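Clyde Ostrowski kept the key card from the Arngate for a year before he gave it up. Room 118, four nights in October, paid for by his sister.

"It won't open anything now," Margaux said.

"I know that."

He took it out of his wallet and got the cardboard box ready on the table.
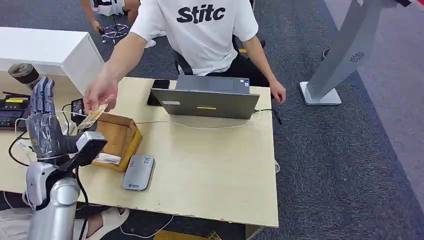
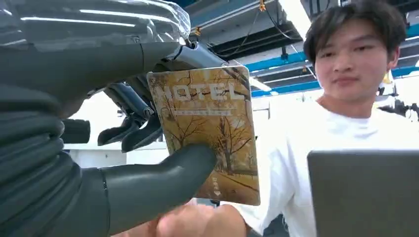 Yellow trees, and the word HOTEL over them in pale letters.

"Did you ever go back?" Margaux asked.

"I drove up once and sat in the parking lot. Then I drove home."

She thought about that. The box was going to Sunita in the morning — she saved cards like these and had up to 60 of them in a drawer. Clyde wrote her address on a piece of paper and went looking for the tape.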